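Ticket 408 – Air conditioning, packing room, Wetasar office
Opened by: Anisa Nasution
Status: waiting for part

The unit in the packing room stops by itself after 45 minutes. No error light. I switch it off at the wall, wait, and it starts again, but the same thing happens. The room becomes very warm in the afternoon and the tape does not stick well on the boxes.

Update, Anisa, 2:30 p.m.
I cleaned the filter and set the fan to high. No change. I also tried the second remote from Travska – same result. 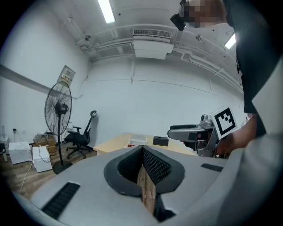 Nadhirah Liew from Mandagi asked me which unit it is, because we have two orders open with them. It is the white one mounted below the ceiling, with the slatted grille, and the pipes go along the ceiling and the walls. Please bring a ladder, ours is at the other office.

Reply, Nadhirah Liew
Thank you, this is clear. I think it is the temperature sensor. We will order a new one from Zerkulix. Until then please keep the fan on low and write down the time of each stop.

Update, Anisa
Fan is on low now. First stop after 100 minutes. I will continue the list until the sensor comes.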